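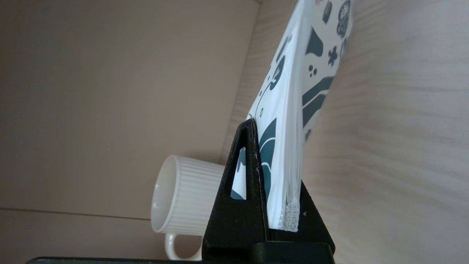 Somos el club de robótica del instituto Plaltari, y llevamos desde noviembre metidos de lleno en un proyecto que nos tiene enganchadísimos: enseñar a un brazo a recoger una cocina. Parece poca cosa hasta que lo intentas. Una taza de cerámica no se deforma y, si la coges bien por el asa, casi está hecho, pero una bolsa de plástico brillante cambia de forma en cuanto la tocas, se arruga, refleja la luz y tiene dibujos que confunden a la cámara. Por eso nos gusta tanto agarrarla por el borde sellado, con los dos dedos negros de la pinza apretando justo ahí, y dejar que el resto de la bolsa quede hacia arriba. ¡Hay mucha más física en eso de lo que pensábamos!

## Quiénes somos

Ahora mismo somos 15 alumnos, de tres cursos distintos, y nos reunimos los martes y los jueves al salir de clase en el aula de tecnología (la del fondo, pasada la biblioteca). No hace falta saber programar para entrar. De hecho, la mitad del grupo empezó sin haber escrito una línea de código, y alguno de ellos es hoy quien mejor calibra la cámara.

Nos coordina **Merja Ojala**, profesora de Tecnología, que fundó el club hace ocho años con dos kits de construcción y un portátil prestado. **Jarmo Juntunen** lleva la parte de mecánica y taller: con él se aprende a montar, a desmontar y a apretar los tornillos en el orden correcto. **Yung-ching Shek** se ocupa de la programación y de las sesiones de visión artificial, que suelen acabar con la pizarra llena y todo el mundo hablando a la vez.

Entre los alumnos, Elli Rissanen es la capitana de este curso y Hanne Suominen lleva el cuaderno de pruebas, donde apuntamos cada intento, también los que salen fatal (sobre todo esos).

## Qué hacemos

El curso se divide en dos partes. Hasta Navidad trabajamos lo básico: motores, sensores, un poco de Python y mucho cacharreo. A partir de enero cada equipo elige un reto y se queda con él hasta junio. Este año hay tres:

- **Recoger la cocina**: coger envases y vajilla y dejarlos en su sitio. Es el más numeroso.
- **Vumstead**: un robot móvil que recorre el pasillo y aprende a no chocar con las mochilas.
- **Clasificador**: una cinta pequeña que separa piezas por color.

En el equipo de la cocina trabajamos mucho a mano antes de dejar que el brazo vaya solo. Una persona lo guía, se graban los movimientos y después toca mirar las grabaciones con calma - que es cuando se ve por qué un agarre aguanta y otro resbala. La cámara de la muñeca ayuda muchísimo, aunque un dedo de la pinza tape parte de lo que hay detrás y haya que aprender a contar con ello.

## Competiciones y visitas

En primavera vamos al encuentro escolar de Pitadholm, donde presentamos los tres proyectos y, de paso, cotilleamos lo que han hecho los demás. El año pasado volvimos con un montón de ideas y el segundo puesto en la prueba de manipulación. También visitamos el taller Aaltonen, que nos abre sus puertas una mañana cada curso y nos deja hacer todas las preguntas que queramos.

## Cómo apuntarse

Pásate cualquier martes o jueves y quédate una tarde a probar. Puedes venir hasta dos veces antes de decidirte. La próxima sesión abierta es el 30/01/2020, con el brazo en marcha y turnos para manejarlo. Si tienes dudas, pregunta a Merja en la sala de profesores o deja una nota en el buzón del club, junto a la puerta del aula.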